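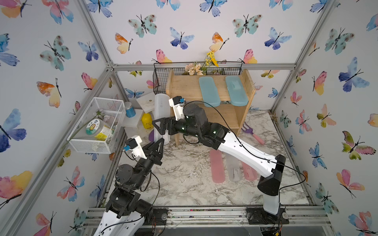 제4장 식품 보관용 고분자 재료의 투과와 흡수

학습 목표
용해-확산 모형으로 고분자막의 기체 투과를 설명한다.
투과도, 확산계수, 용해도 계수의 관계를 식으로 나타내고 단위를 환산한다.
유리전이온도와 사슬 유연성이 투과도에 미치는 영향을 비교한다.
냄새 성분의 흡수와 탈착을 투과 현상과 구별하여 다룬다.

4.1 들어가며

식품을 담는 용기의 벽은 완전한 차단체가 아니다. 유리와 금속은 실용적인 조건에서 기체를 거의 통과시키지 않으나, 고분자 재료는 종류에 따라 정도의 차이가 있을 뿐 산소, 이산화탄소, 수증기와 휘발성 유기물을 모두 통과시킨다. 앞 장에서 다룬 기계적 성질이 용기의 형태 유지와 밀봉을 결정한다면, 이 장에서 다룰 물질 전달 특성은 내용물의 품질이 유지되는 기간을 결정한다.

투과는 세 단계로 이루어진다. 기체 분자가 농도가 높은 쪽의 표면에 녹아들고, 막 내부를 농도 기울기에 따라 확산한 뒤, 반대쪽 표면에서 탈착한다. 대부분의 경우 가운데 단계인 확산이 전체 속도를 지배한다. 정상 상태에서 확산은 픽의 제1법칙을, 표면에서의 용해는 헨리의 법칙을 따른다고 가정하면 투과도 P는 다음과 같이 쓸 수 있다.

P = D × S (4.1)

식에서 D는 확산계수, S는 용해도 계수이다. 두께가 L인 막의 양쪽 분압 차가 Δp일 때 단위 면적당 투과 속도 J는 다음과 같다.

J = P × Δp / L (4.2)

식 (4.2)는 막이 균질하고 핀홀이나 균열이 없을 때에만 성립한다. 실제 용기에서는 벽면보다 밀봉부를 통한 누설이 더 큰 경우가 많으므로, 측정값을 해석할 때 두 경로를 분리해야 한다. 누설 경로의 취급은 4.5절에서 설명한다.

4.2 고무상 고분자와 유리상 고분자

사용 온도가 유리전이온도보다 높은 고분자는 고무상에 있으며, 사슬의 국부 운동이 활발하여 분자가 이동할 틈이 계속 생겼다가 사라진다. 실리콘 고무는 그 대표적인 예이다. 규소와 산소가 번갈아 연결된 주사슬은 회전 장벽이 낮고 결합각이 커서 냉동 온도에서도 유연성을 잃지 않는다. 내열성 또한 우수하여 식품용 등급 가운데에는 200℃의 연속 사용을 허용하는 것이 있다.

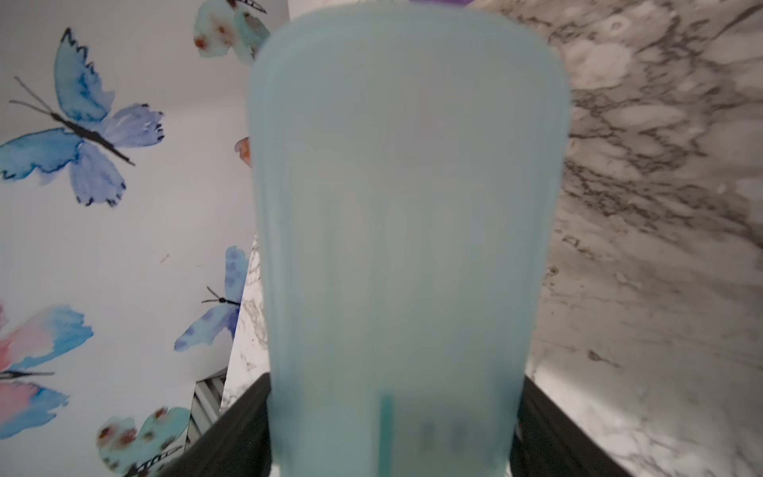

같은 유연성이 차단성 측면에서는 단점으로 작용한다. 실리콘 고무의 산소 투과도는 폴리에틸렌보다 훨씬 크고, 폴리에스터와의 격차는 더욱 크다. 따라서 산화에 민감한 유지류나 분쇄 커피를 장기간 보관하는 용도에는 적합하지 않다. 반면 호흡하는 신선 채소를 단기간 냉장할 때는 산소 고갈과 이산화탄소 축적이 완화되는 이점이 있다. 재료의 우열은 내용물과 보관 기간을 정한 뒤에 비교해야 한다.

충전제도 고려 대상이다. 실리콘 고무에는 강도를 높이기 위해 실리카 미립자를 배합한다. 입자는 기체를 통과시키지 않으므로 확산 경로가 길어지고 유효 투과도는 감소한다. 다만 입자와 고분자의 계면 접착이 불량하면 계면의 공극이 새로운 통로가 되어 효과가 상쇄된다. 배합량은 밀도로 간접 확인할 수 있다.

4.3 사례: 트루르네티 시편의 조건 설정

이 장의 계산 예제에는 트루르네티(Trurnetti) 시편을 공통으로 사용한다. 이 시편은 밀도 1105 kg/m³의 충전 실리콘 고무판이며, 비교 재료로는 스티사우(Stisau) 폴리에틸렌 필름을 사용한다. 두 재료의 투과 면적은 동일하게 10 cm²로 한다. 시편은 시험 전에 진공에서 탈기하고, 두께는 중심부와 가장자리에서 각각 측정하여 평균한다.

시험 초기의 투과량은 시간에 대해 직선이 아니다. 직선 구간을 시간축으로 연장하여 얻은 절편을 지연 시간 θ라 하며, 확산계수는 다음 식으로 구한다.

D = L² / (6θ) (4.3)

투과도와 확산계수를 알면 식 (4.1)에서 용해도 계수가 정해진다. 실리콘 고무처럼 확산이 빠른 재료는 지연 시간이 매우 짧아 얇은 시편에서는 오차가 커진다. 이 경우 시편을 두껍게 하거나 별도의 흡착 실험으로 용해도 계수를 먼저 구한다.

4.4 냄새 성분의 흡수

용기에 음식 냄새가 남는 현상은 투과와 관련되지만 같은 양으로 기술되지는 않는다. 마늘과 양파의 황화합물, 감귤류의 테르펜은 극성이 낮은 고분자에 잘 녹으며, 내용물을 비운 뒤에도 벽 내부에 남아 서서히 방출된다. 표면 세척으로 제거되는 것은 표면의 잔류물에 한정된다. 가열하면 확산계수가 커져 탈착이 빨라진다.

농도가 시간에 따라 변하므로 해석에는 픽의 제2법칙이 필요하다. 양면이 노출된 평판에 대한 급수해는 부록에 실었으며, 초기 구간에서는 흡수량이 시간의 제곱근에 비례한다는 근사로 충분하다.

핵심 용어
투과도, 확산계수, 용해도 계수, 지연 시간, 유리전이온도, 탈착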